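How to Enter a Team in the Sallside Cross Country Relays

Club secretaries and team managers should read this page in full before opening an entry. Most of the queries received each season concern steps already covered below.

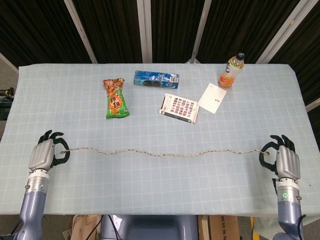

Entries are accepted through the Sernard online system only. Paper forms and emailed lists can no longer be processed. Each club needs one registered account, and the person who holds it is treated as the team manager for all correspondence.

Before you start

Have the following ready:

Your club affiliation number
The full name, date of birth and registration number of every runner, including reserves
A contact telephone number that will be answered on race morning

Runners who have changed clubs since September must have their transfer confirmed before they are named. A pending transfer is not sufficient.

Step 1: Open the event

Sign in and enter event code 3477 in the search box. Check that the page heading reads Sallside Relays - the Drikell Road Relays appear in the same list and have separate rules.

Step 2: Choose the race

Select the age group and the number of teams. A club may enter more than one team in each race. The senior races are limited to 80 teams, and places are given in the order in which payment is received.

Step 3: Name your runners

Add runners in any order. The running order is not fixed at this stage and may be changed at the declaration desk until 9:30 a.m. on race day. Up to 7 names may be attached to a senior team, reserves included. A runner may be listed as a reserve for two teams but may compete for only one.

Step 4: Pay and confirm

Payment is by card. The system issues a receipt and a team number. If no receipt arrives within the hour, check the account page before paying again, as duplicate payments are refunded only after the event.

Step 5: Collect your team envelope

Envelopes are issued from the declaration desk beside the Kováčik Pavilion. Each contains bibs, pins and one timing band per team. The band is worn on the ankle and passed on inside the marked changeover box.

Withdrawals

Withdraw a team through the account page as early as possible so that the place can be offered to the waiting list. Entry fees are not returned once start lists have been published.

Parking is in Field 51, entered from the north gate. Club tents may be put up from 8 a.m.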